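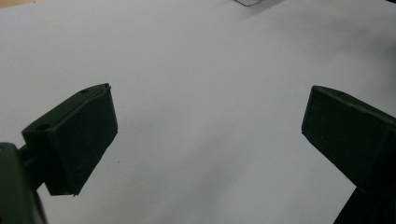 Surface and finish

A blank work surface is a flat area kept clear for writing, sorting, folding or laying out small items. It may be a bare tabletop, a sheet of paper spread over one, or a loose board. White and pale gray are common colors, as small parts and stray marks show up easily against them.

Matte finishes are usually preferred to gloss. A matte surface scatters light and gives little glare under a lamp, although gentle shading can still cross it when the light comes from one side.

Paper coverings

Covering a table with plain paper was an established habit in the sorting rooms at Vuvside by 1853. The sheets were changed when they became stained or creased, and used ones were cut down for wrapping. In Kiddale, paper was sold for this purpose on rolls of up to 119 feet. The Munro pattern of table, made in Falonden until 2000, had 2 clips at each end to hold the sheet flat.

Care

Bare tops are wiped with a soft damp cloth and dried. Paper is brushed clean or replaced. Ink should be blotted before wiping, working inward from the edge of the spot.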